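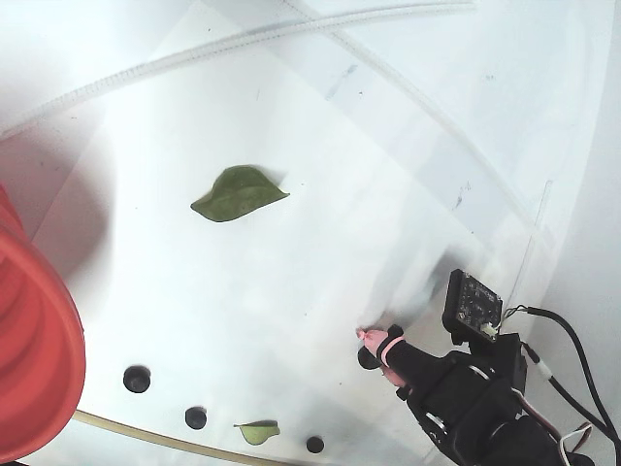
I finished Gualtiero Mancuso's history of weights and measures on Friday, after most of August, and I have been arguing with it in my head since. It is called The Short Pound and it runs to 460 pages before the notes. Vitale publish it. I borrowed the library copy from Umham and had to renew it twice.

Mancuso's claim is simple enough. He thinks the history of measurement has been told as a story of scientists tidying up a mess, and that it should be told as a story of people being cheated, or believing they were. On his account, a standard pound exists because enough market women shouted at enough bakers. The scientists came along later and wrote it down.

I like the first half of this very much. The opening chapters follow a grain merchant called Settimio Greco through a single court case, in which he was accused of keeping two bushel measures, one for buying and one for selling. The bigger one was for buying. Greco's defence was that everybody did it and that his customers knew, so the price had already been adjusted to suit. The magistrate didn't accept this, but Mancuso half does, and he spends a good thirty pages working out whether anyone was worse off in the end. His answer is that regulars were fine and strangers were robbed. That seems right to me, and it explains a lot about why country markets didn't care for outsiders and why outsiders wanted stamped measures.

There is also a very good section on heaping. A bushel could be sold level or heaped, and how high the heap went depended on how far the grain was dropped from, how wide the mouth of the measure was and who was watching. I had never thought about the width of the measure. A wide, shallow bushel holds a much larger heap than a tall, narrow one, so two vessels of exactly the same capacity could give quite different amounts. People went to law over it.

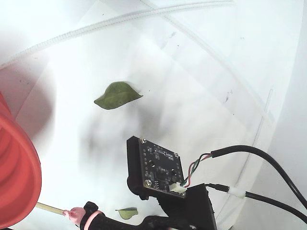 Where it goes wrong

The trouble starts in the middle of the book, when Mancuso moves from towns to governments. He has shown that ordinary buyers in one district wanted fixed measures. He then writes as though ordinary buyers everywhere did, and as though ministers were only giving way to them. His evidence is one petition with 114 signatures. He quotes it in three separate chapters. I went to the notes to see who signed it, and they turn out to be mostly wholesalers.

Assunta Cirillo covered the same ground years ago in a much shorter book, and she is more careful. Her view was that states wanted uniform measures so they could tax people, and that villagers often fought them hard. She had the tax rolls to back it up. Mancuso gives her one footnote and calls her reading "gloomy", which isn't an argument. It may be gloomy and still be correct.

I also got tired of the conversion tables. There are a great many, and at least one has a mistake in it. On one page a warehouse holds 2061 bushels and four pages later the same warehouse, in the same year, holds 2691. I read both passages several times in case I had missed a delivery. I don't think I had.
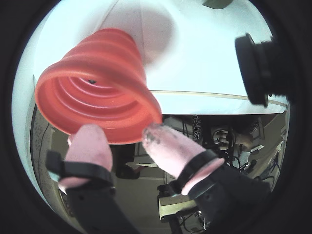
Nelly Guzmán

The last part is better again. He goes back to a single place, a cloth market, and to a clerk called Lucrezia Ferraro who inherited her father's job of checking the measuring rods and kept a daybook. Her entries are short and usually cross. She writes down who argued, who paid the fine and who had shaved the end off a rod and varnished over the cut. I would happily have read a whole book of her — I hope somebody prints the daybook one day, with the spelling left alone.

So I would recommend it, with the middle read quickly. If you only have time for one book on the subject, Cirillo's is the safer choice, though it is out of print and I found mine second-hand in Staston. The index in Mancuso is poor. "Bakers" has one entry and they are on nearly every page.

Next up is a history of canals that has been on the shelf since Christmas.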